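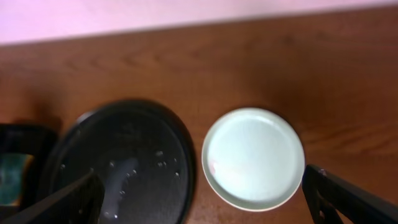
Cheuk-hei Hsiao wonders whether it's even allowed to turn someone down for being "overqualified" at 61, and wants to know what the rest of us would do.

Posted 7/13/17 in Work and Later Life

My question, then. I applied for a part-time job on the front counter at the Diner in Brerkent, 30 hours a week. I ran a canteen for years so I thought I'd walk it. The manager was perfectly nice on the phone but said they were after someone "with a long future here" and that I'd be bored. I'm fairly sure that means old. Is it worth making a fuss, or do I just move on? I've kept the email that came afterwards, it says much the same.

2 answers

Thảo Chu
Keep that email! And write down what was said on the phone while you still remember it, with the time of the call if you can find it. I had the same thing at 58 with Arkex -- "we're a young team" was the phrase -- and I wrote back politely asking for the reasons in writing and how they'd scored the interviews. It took them ages to answer, but I did get a proper letter and a second interview. I didn't get the job, mind you, and I was cross for weeks. Do ring a free advice line before you put in anything formal. There's a time limit on claims and it's shorter than you'd think, so don't leave it till after your holidays like I nearly did. 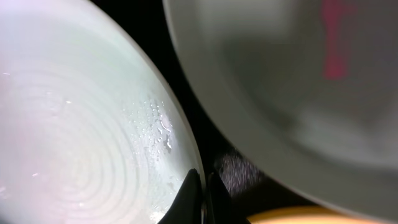
A plate, close up

One more thing, I'd take the older dates off your CV. Mine went back to school and I cut it down to the last two jobs. Felt a bit like cheating but I got more calls.

Kubiak50
wouldnt bother. my brother in law complained and got nowhere, 300 quid on a solicitor. try the garden centre they take anyone over 50

Was this page helpful? Yes / No
Viewed 1,884 times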